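Bangles out of the drawer!

I do love a chunky bangle, but for years mine lived in a tangle at the bottom of a drawer with the hair grips and old receipts. Then in November I cleared the whole dressing table, gave it a wipe, and started stacking them instead. What a difference! It took me 21 minutes, tea included.

Put the widest one at the bottom and go no higher than three or four, or the pile starts to slide when you reach for your hairbrush (ask me how I know).

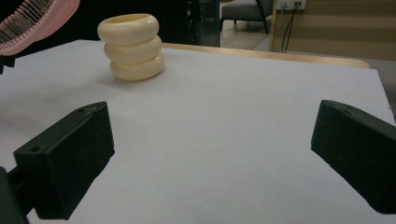
Three cream bangles in a stack, with the pink brush close by.

Glossy ones pick up fingermarks, so I go over mine with a soft dry cloth every 2 weeks. If they're sticky with hand cream, use a barely damp cloth first and dry them straight away. Keep hairspray well clear, it leaves a horrid film!

Got more than a handful? A kitchen roll holder works brilliantly, and you can see every colour at once.

Posted December 15, 2018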